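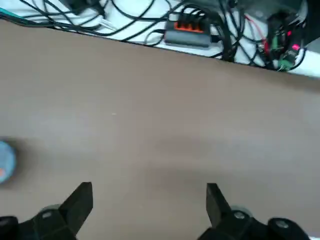

4.2 Clearing and wiping the table

Of all the chores in our study, clearing and wiping a table was the one we expected to be dull, and we confess that we put it on the list mostly to please Myrtle Strickland, who had argued from the first meeting that a home helper unable to manage a table would hardly be welcome in anybody's kitchen. She was right to insist. The task taught us more than folding did, and it kept us busy well into January.

The routine is easy to put into words. The arm finds whatever is lying on the table, picks it up, sets it in a bin to one side, and then draws a folded cloth over the surface in overlapping strokes. We ran 400 trials in all, split between the Trirnness controller and the older Jarano one, with the same table and the same set of household objects. A trial counted as a success if every object ended up in the bin and the cloth had passed over the whole surface within 12 minutes. A person doing the same work needs far less time than that, of course, and we would ask the reader to keep this in mind when looking at the rates below.

Trirnness finished around 70 percent of its trials. Jarano did noticeably worse, mainly because it dropped the cloth and went on wiping with bare fingers — a mistake that Arvo Hakala came to recognize by sound from the next room. Neither controller had much trouble with objects near the middle of the table, where there is plenty of room for the fingers to come down on both sides.

The edges were another matter. In Figure 2 the wrist view takes in a good deal of plain brown tabletop between the open fingers, and past the table's straight edge a lower white surface with a tangle of black cables on it. To a person the drop from one to the other is obvious at a glance. To a controller working from wrist views, clutter on a lower surface can look very much like clutter that ought to be cleared, and in a fair number of failed trials the arm reached out over the edge after something that was never part of the job. The matte tabletop added a smaller difficulty of its own: soft patches of reflected light and shadow, like those in the same figure, were now and then taken for spills and wiped over and over.

Objects only partly in view made for a third kind of failure. The round light-blue object at the left of Figure 2 is a fair case. Faced with views like this one, Trirnness would usually turn the wrist for a better look before reaching, while Jarano tended to carry on with whatever it could see whole and sometimes never came back.

Kerttu Turunen and Miloslav Gajdoš went through the failed trials separately and sorted them by cause, then met to settle the ones they disagreed on. Most of their disagreements concerned the edge cases, where it is hard to say if the arm misjudged the height or simply chose the wrong target. We report these as a single group in Section 5.

Can a machine clear a table, then? With a person nearby to step in, we would say yes, slowly. Left alone in a lived-in room, with cords and odds and ends close to the table, we would not yet trust either controller with the job.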